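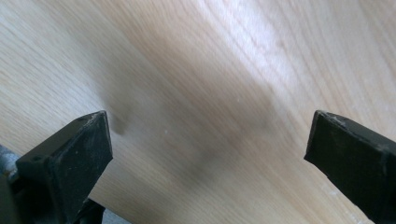 Notas para la charla — homenaje a Leopold Prantl

Saludar a la familia y empezar por el coro, ¡que era su alegría! Entró en el Zamar con 20 años y cantó de bajo hasta febrero.

Contar lo del viaje a Nivari: 2 autobuses, una partitura perdida y Leopold dictando las voces de memoria.

Pausa. Dejar que se rían.

Después, el archivo: 3668 esquelas del valle copiadas a mano, con 600 retratos. Leer la de su madre, despacio.

Cerrar con la canción — todos de pie, quien quiera que cante.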